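How a drawer works

A drawer is an open box that slides in and out of a larger case. The case is called the carcass. When several drawers are stacked one above another in the same carcass, the whole piece is a chest of drawers.

Most drawers have five main parts: a front, a back, two sides and a bottom. The front is the part seen when the drawer is shut. It may carry a knob, a handle or a finger-pull. A finger-pull is a shallow hollow that fingertips can hook into. Nothing sticks out, so sleeves do not catch on it. 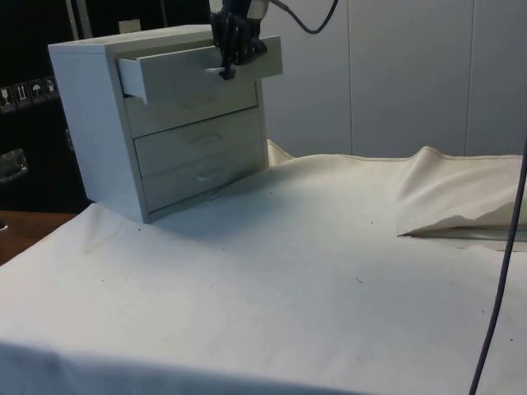
Each drawer moves along a pair of runners, one on each side. Runners keep the drawer level and guide it in a straight line. Where two surfaces rub together there is a force called friction, which resists the movement. Smooth runners have less friction than rough ones. A little candle wax rubbed on wooden runners will reduce it further.

An open drawer also changes the balance of the chest. Its weight moves forwards, towards the front edge of the base. With one light drawer open, the chest stays upright. With all 4 open and full, it may tip – tall chests should be fixed to the wall by an adult.

Words to know
Carcass: the outer case.
Runner: the track a drawer slides on.
Friction: a force that slows sliding.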